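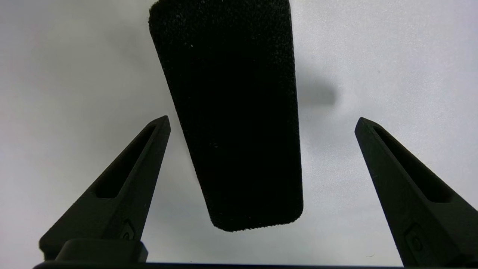 黑色泡棉块,边角是圆的,表面有一粒粒的浅色小点

零食、水果和毛绒玩具混着放,收纳盒里到底该先放什么?

Zorica Grgić 发表于 2025年9月18日 浏览 764

先说情况。我们办公室靠墙角有张白桌子,一开始说好是放水果的,后来谁买了吃的都往上搁,再后来连玩具都上去了。我上周刚接手管这张桌子(就是轮到我了,没什么光荣的),想趁大家还没习惯乱着,把它弄利索一点。

手头能用的东西不多。一个收纳盒,还有从快递箱里拆出来的那种黑色泡棉,我舍不得扔,总觉得垫东西用得上。以前我妈在家也是这样,什么泡沫、气泡纸、绳子都留着,留到最后有一整个抽屉专门放“以后有用的东西”,一打开就往外弹。我现在越来越像她了,救命。

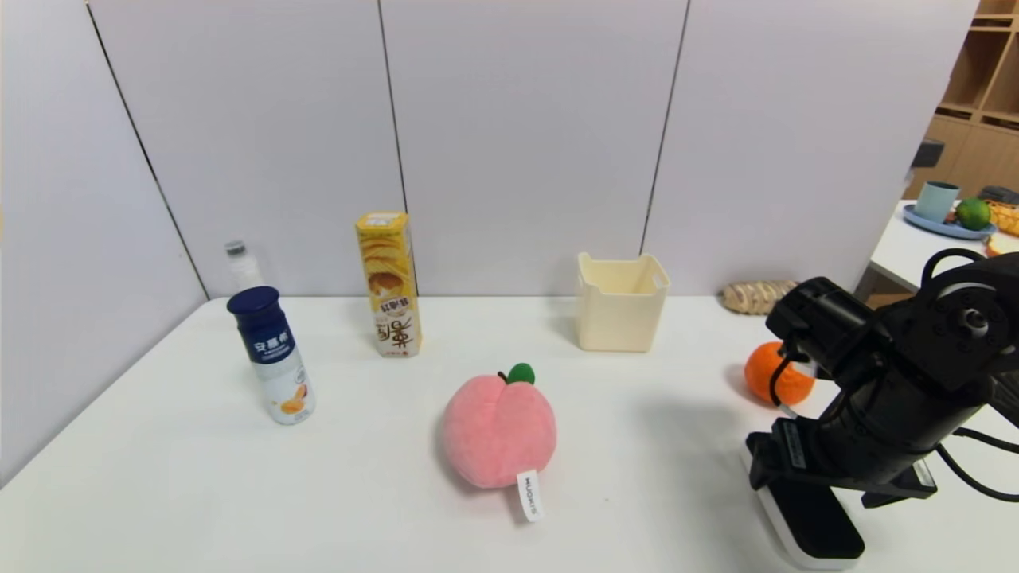
我最纠结的是盒子归谁用。按我的本能,肯定是零食全塞进去,眼不见心不烦,可是一想又不对:薯片是那种立着的高纸盒,放进去多半要高出来一截,看着更乱;瓶装的东西躺着放我又怕漏。那个毛绒桃子倒是软,塞哪儿都行,可它要是跟橙色的水果挤在一起,我总觉得不太卫生,玩具这东西大家都爱捏一捏的。还有袋装面包,压在底下肯定扁。现在那个奶油色的方盒子就空在墙边,我站在桌前拿起这个放下那个,折腾了一个午休,最后什么也没定下来,自己倒是把饼干吃了。

所以想问问会收拾的朋友:

一是盒子里放吃的还是放玩具?
二是高的纸盒和瓶子怎么摆,才能不被人一伸手就碰倒?
三是那种黑泡棉能不能直接垫在水果下面?

另外预算基本没有。我在 Niltwood 看中过一个带隔板的桌面架,95块,跟行政提了一嘴,人家说等十一月再看。那就先凑合吧。

Edin Omerović

来,我先答第三个,这个我有话说:泡棉别直接碰水果!

快递里拆出来的泡棉,你不知道它之前包过什么,有的还掉渣,细孔里积了灰也很难洗干净。包着皮的水果按说皮要剥掉,可剥的时候手也会蹭到啊。真想垫,就在上面铺一层厨房纸,脏了换纸就行。我自己更愿意把泡棉切成小块塞在盒子和墙之间,当个挡头,盒子就不会被人推来推去。切的时候用美工刀,刀片推长一点,一刀拉到底,别来回锯,锯出来的渣能飞一桌子(我吃过亏,键盘缝里现在还有)。

盒子放什么嘛,我投零食一票,但是只放小包装的。饼干、糖、小袋坚果,这种东西散着最难看,进了盒子立刻就清爽了。高纸盒就让它站在外面,靠墙,正面朝人,拿的时候也方便。

瓶子我不太讲究,能站住就行。

Oona Rissanen

楼上说泡棉那段我同意,不过盒子我有不一样的想法。

我在家里管过一张差不多的桌子,在厨房和走廊中间,全家人路过都要往上放点什么:钥匙、快递单、吃了一半的饼干,还有小孩不知道从哪儿捡回来的石头。我试过把零食全收进盒子,结果就是盒子变成了一口井,上面的天天有人拿,底下的半年没见过太阳,等我翻出来已经过期了,心疼得不行。后来我换了个思路,盒子只给“没有固定形状、站不住”的东西用。软的、圆的、会滚的都归它,能自己站着的一律在外面站着。

照这个办法,你那个桃子玩具可以住进盒子里,袋装面包也可以放在它上面,反正有包装隔着,桃子又软,压不坏。你要是介意玩具和吃的挨着,就拿张厚纸折一下竖在中间,当隔板。水果我建议拿出来单独找个浅盘子,一眼就能看见哪个该吃了,闷在盒子里坏了一个,旁边的也跟着遭殃。 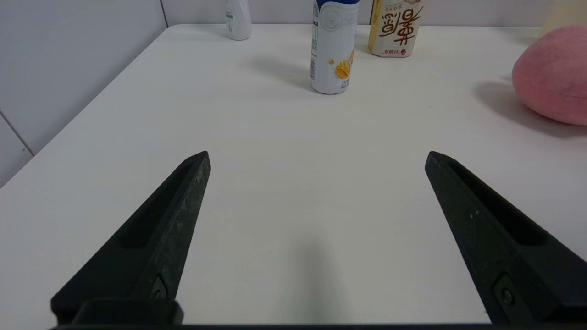
然后说说怎么排。我的习惯是分两排,高的靠后,矮的靠前,前排和桌沿之间空出一个手掌的宽度。这个空出来的地方特别重要!大家走过来总要先放一下手里的杯子或者手机,你不给他留地方,他就把杯子怼到薯片旁边去,胳膊肘一带,瓶子就倒了。瓶子尤其别放在桌角,那种酸奶饮料的瓶子上了肩就收窄,大家都是捏着瓶盖那头拎的,放回去的时候手一歪,很容易就搁到边上。我一般让瓶子挨着墙,两瓶靠在一起,标签都转到正面,是芒果味还是白水,远远看一眼就知道,省得有人一个个拿起来转。

顺便说个小窍门,摆好以后在桌面上贴一小截纸胶带,标出盒子的位置。听着有点傻,可是很管用,别人擦完桌子会自觉地把盒子推回胶带里面。白桌面贴浅色的就行,远看基本看不出来。胶带贴久了会留胶,我大概每个月揭一次,用橡皮擦一擦,很快就下来了。

带隔板的架子我觉得可以不买。我家里那个隔板架买回来,隔出来的格子不是太窄就是太浅,薯片盒怎么都放不进去,现在拿来放袜子了。你先用盒子过一阵,看看大家到底爱往哪儿放,再决定也不迟。

Zorica Grgić 回复 Oona Rissanen

“一口井”笑死我了,我们茶水间的抽屉就是这样,上次从底下摸出来一包茶,包装都发黏了。

好,我按你说的来:站得住的在外面,站不住的进盒子。泡棉听 Edin 的,塞墙边当挡头。盘子我家里有一个缺了小口的,明天带来。纸胶带我也有,就是颜色有点花,是那种带小草莓的……先贴着吧。

还有个小问题,桃子上那条白布标要不要剪?垂在那儿老挂到别的东西。

Oona Rissanen 回复 Zorica Grgić

想剪就贴着缝线剪,小剪刀,慢一点,别把线头带出来。我一般是不剪的,往身子底下一压就好了。草莓胶带很可爱啊,贴!

Máté Győri

我们组的做法比较粗暴,四点以后桌上剩什么吃什么,吃完就整齐了。水果除外,水果从来没人吃,最后都是我带回家榨汁。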